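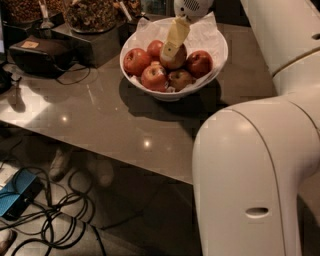 Bowl of apples on a tabletop.

Unit 2. Removal of Appointed Officials
Course notes, 2019-03-12. Instructor: Melquiades Salinas

1. Scope
This unit covers the power to dismiss the head of a prosecuting office. Appointment was treated in Unit 1 and is not repeated. The working case is the town of Viredthorpe, whose charter is in the course packet.

2. Terms
At-will removal: the appointing officer may dismiss without stating a reason.
For-cause removal: dismissal requires a stated ground listed in the charter. Neglect of duty and misconduct in office are the usual grounds. Disagreement over policy is normally excluded.
Acting official: a person who holds the powers of the office while it is vacant. Check the charter for a time limit.

3. The Viredthorpe charter
Section 25 makes the town prosecutor removable for cause by the mayor, with written notice to the council. The section does not say whether the council may reject the notice. Two readings are in use.
Salinas reading: notice is informational. Removal takes effect on delivery.
Ionescu reading (Mirsad Ionescu, packet, second item): notice implies review. Removal is suspended until the council has met.
The Hoxha petition, signed by 2,812 residents, asked for the second reading to be written into the charter. It was filed in December and has no legal force until placed on a ballot.

4. Points often confused
A power to remove does not carry a power to direct individual cases. The charter treats these in separate sections.
A vacancy by resignation does not trigger Section 25.

5. Reading for next session
Canar, chapter 2, through the section on interim appointments. Bring the charter.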